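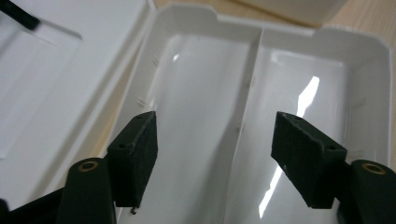 Skoreo Two-Part Drawer Tray, White
Item 2553
From the Nilley kitchen drawer range
Sold and shipped by Serncombe

In stock, leaves our shop within two working days

We have been selling drawer trays at Serncombe for a good long while now, and if there is one thing we hear over and over it's that people buy a great big organizer with nine little slots in it, fill four of the slots, and then spend years fishing rubber bands out of the other five. The Skoreo is a simpler sort of thing. It has two long compartments with a wall between them, and you decide what goes where. Forks and spoons on one side and the long awkward stuff on the other is how most of our customers start out, but we've heard from folks who use theirs for paintbrushes, knitting needles, seed packets, birthday candles and (our favorite) an entire family's worth of toothbrushes and toothpaste in a bathroom drawer.

The tray is made from one piece of molded plastic, so there are no joints for crumbs to creep into. It wipes out with a damp cloth, and for a proper cleaning you can carry it to the sink and wash it in warm soapy water like any other dish. We don't recommend the dishwasher. The bottom rack runs hotter than people think, and a tray that has warped even a little bit will rock in the drawer every time you open it, and that gets old fast!

Measuring your drawer

Please do measure before you order. I know it's a nuisance, but returns on trays are nearly always about size and hardly ever about anything else. Pull the drawer all the way out and measure the inside, from wall to wall and from front to back, down at the bottom where the tray will sit. Older drawers can be narrower at the bottom than at the top, and plenty of them aren't quite square. If you're between sizes, go with the smaller one. A little gap at the side is easy to live with, and you can always slip a folded dish towel in there to keep things snug.

While the drawer is out, it's worth emptying it onto the table and having a good look at what you own. Most of us have three can openers and like one of them.

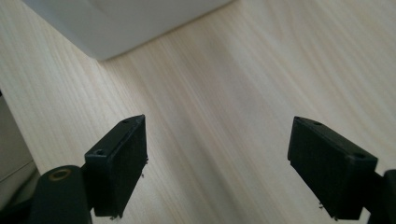

If you would like the tray to stay put, a piece of ordinary shelf liner underneath does the job nicely. We sell the Frei liner by the roll (item 2232), cut with household scissors, no glue needed. Trim it a touch smaller than the tray so that it doesn't peek out around the edges. It also quiets things down a good deal, which you will appreciate if your kitchen is next to a bedroom and somebody in the house gets up early.

Details

Color: white
Material: molded plastic
Compartments: two, full length
Finish: glossy inside
Care: hand wash, mild soap, soft cloth
Price: $11 each
Returns: 31 days, unused, with the packing slip

A few things customers ask

Can two trays go side by side? Yes, and a lot of people do just that in a wide drawer. Measure for both, of course, and leave yourself a finger's width so you can lift them out again.

Will it stain? Tomato sauce and turmeric can leave a shadow on any white plastic if they sit overnight. Baking soda mixed with a few drops of water, left on for an hour and rinsed off, takes care of most of it. Please stay away from steel wool and gritty powders, as they'll dull the shine and then everything sticks.

Can I cut it down to fit? We'd rather you didn't. The rim gives the tray its stiffness, and once you've sawed through it the sides start to bow. Write to us with your drawer measurements and we'll tell you if something else in the Nilley range would suit you better.

Do you sell it in gray? We did until June, and we're sorry to say the last of those are gone. White is the only color we carry for now.

Orders placed before noon generally go out the next morning. Trays are wrapped in paper and boxed flat, and if yours should show up cracked, just drop us a line with your order number and we'll put another in the mail to you.

Page updated July 19, 2020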